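Storyboards are overrated, there I said it

I've been back at uni for three weeks and already I've had the storyboard talk from two different tutors. You know the one. Draw every shot, number it, pin it up, don't touch the software till it's signed off. For my last short (Multard, the one about the lighthouse goat) I drew 300 panels and I reckon 20 of them looked anything like the finished film. My wrist hated me for a month!

What I'd rather see is everyone doing a rough animatic in the first week. Stick figures, bad timing, your own voice mumbling the lines, whatever. You learn more from watching 18 seconds of scribbles move than from staring at a lovely wall of paper. I cut the whole opening of Kerslake that way on a Tuesday night and half the gags died on the spot, which saved me heaps of colouring in.

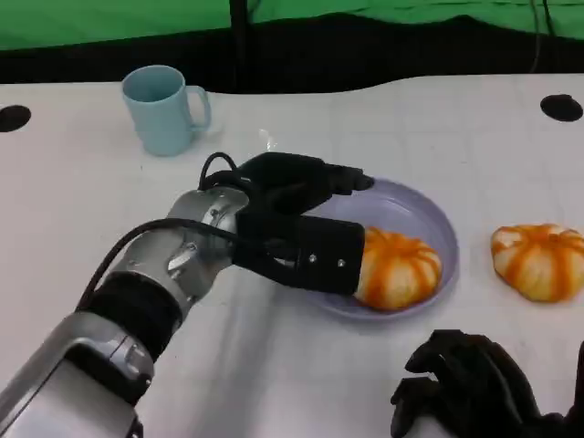
And yes, I know, studios need boards so a big crew can share the work. Fair enough. If I ever get a job at a place like Brullow I'll board till my fingers drop off. But we're students, mostly working alone, and the marking sheet gives more for neat panels than for whether the thing is funny. That seems backwards to me.

Anyway my next set is due in March and I'll be handing in the animatic with a few panels traced off it afterwards. Will let you know what mark I get :)

Posted at 11:09 pm
Labels: uni, animatics, grumbling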